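Clestholm Cedar Drawer Blocks
Bag of 17, sanded, unvarnished

Moths have excellent taste. Offer them a drawer of acrylic and one decent jumper and they will find the jumper, eat a hole in the front where it shows, and leave the acrylic for you. Our cedar blocks are a polite way of suggesting they dine elsewhere.

Each block is cut by Vratislav Oravec in the Clestholm workshop from offcuts too small to be anything grander. They smell like a pencil case, and so, after a week, will you.

Before you put them in

Empty the drawer completely. Yes, the back as well. Tip the lot on to the bed, dark socks and all, and sort through it before anything goes home again.

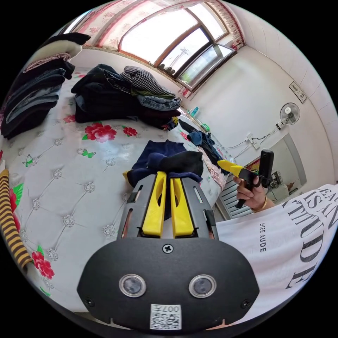

How many you'll need

Six blocks will do a standard drawer. A full bag suits a drawer and a small wardrobe, or one very anxious owner of cashmere. Tuck them between layers and keep them off pale silks, as the oil can mark.

Knitwear

Wash or brush it first. Moths like a jumper with a bit of dinner on it. Lay it flat, pull the sleeves out straight and check the cuffs and underarms for holes before folding. Open knits deserve a second look, being mostly holes to begin with.

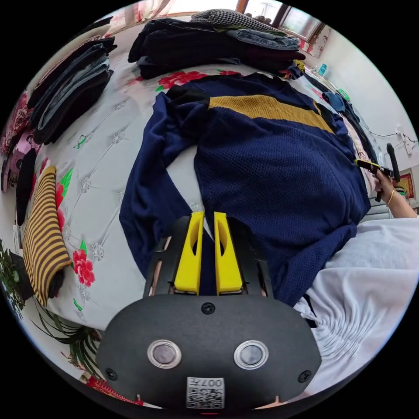 Looking after the blocks

The scent fades in over 100 days. Rub each block with fine sandpaper and it comes back, along with a good deal of dust, so do it outdoors. Blocks discourage moths but won't kill an infestation. For that you want the freezer, and an understanding household.

Details

Weight: 300 g per bag
Bag: unbleached cotton, drawstring
Sandpaper: one sheet included
Returns: unopened bags only. We can smell the difference.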